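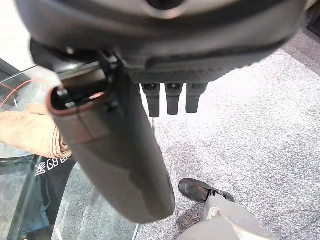 A five-minute break in the cloth trials: the hand above the glass table, seen from its wrist camera.

Catrin Mostyn has a rule for testing robot hands. If it can't pick up a soft cloth from a slick surface, she doesn't want to hear about its grip strength.

Mostyn runs a small test shop in Skavthorpe, where makers of warehouse and care equipment send hands before they commit to one. In August she began comparing two: the Doda, a plain two-jaw gripper, and the Belley, which has short fingers and a thick thumb set opposite them. Both went on the same arm and ran the same controller.

The cloth test is simple. A cloth is bunched on a table, the arm comes down, and the hand has to lift it and hold it for 40 seconds. Lenni Hirvonen, who wrote the control code, logged 245 tries with each hand. The Doda completed 181 of them. The Belley did better on folded cloth and worse on flat cloth, where its thumb tended to push the fabric away before the fingers could close.

"The thumb is too keen," Hirvonen says. "We slowed it down and got some of those back — not all."

Glass made things harder for the cameras. A depth camera mounted over the table often read straight through the top and gave the height of the floor. The team now relies on the wrist camera for the last part of the reach, though the hand itself blocks a good deal of the view. Safta Sandu, who handles the vision side, would like a second camera lower down, looking in from the side.

Cables are the other complaint. Sandu has rerouted the ones near the arm twice and expects to do it again.

Neither hand has won. The Doda is cheaper to fix, and its jaws can be swapped in a few minutes. The Belley needs a new thumb setting for almost every fabric. Mostyn plans to run both on towels and shirts next, using the slower thumb speed from the start.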